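Bench Notes: the Ornham arm gets its hands

If you've been down to the Ornham workshop any evening this month you'll have noticed that the back table has been taken over again. Yes, it's us, and yes, we're still building the arm! For anyone who joined after the spring: a bunch of us have been putting together a small tabletop robot arm from printed parts, hobby servos and whatever the scrap bins give up, and it has finally reached the fun stage.

The big news is the gripper. Our first one had hard plastic jaws that pinched anything smooth and sent it flying (one marble is still missing, watch your feet). The new one has two padded black fingers that open nice and wide, driven off a single Dretex servo through a pair of printed gears. It took 3 tries to get the gears to mesh without clicking. The third set came off the printer at eleven at night and ran so quietly that we thought the servo had died.

We also moved the camera. It used to sit on a lamp stand and every time somebody leaned in to look, they blocked it. Now it rides at the wrist and looks down past the fingers, so the arm gets a close view of whatever it's reaching for. The cable is the weak spot. We've looped it through the old Aebischer clips from the lathe cabinet and left plenty of slack at the elbow, and so far it has survived 600 full swings of the arm.

For practice objects we've settled on alphabet blocks, and I can't recommend them enough. They're cheap, they don't roll, and every side looks different, so the software has to work for its supper.

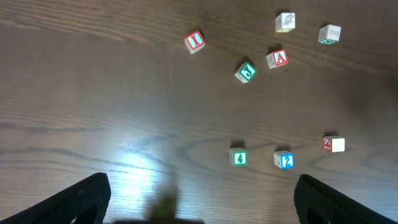 2 min read

The shiny tabletop is a great test too, with that patch of glare and all the wavy grain. A green J next to a red A is easy for us to pick out, but getting a little program to do it on dark, glossy wood is a whole evening's entertainment. We've been feeding it 500 pictures at a time and would love to get to 3,000 before December. Blocks sitting at odd angles are especially useful, so please don't straighten them if you're passing!

Next up is the software side, which we're calling Skendska (long story, involves a misread label). It needs a proper stop button, a slower homing move and somebody who enjoys writing tidy Python. The printed gear files are in the shared folder under "gripper", along with the parts list. We're usually at the bench from 7 p.m., and there's a spare stool if you want to have a go at driving.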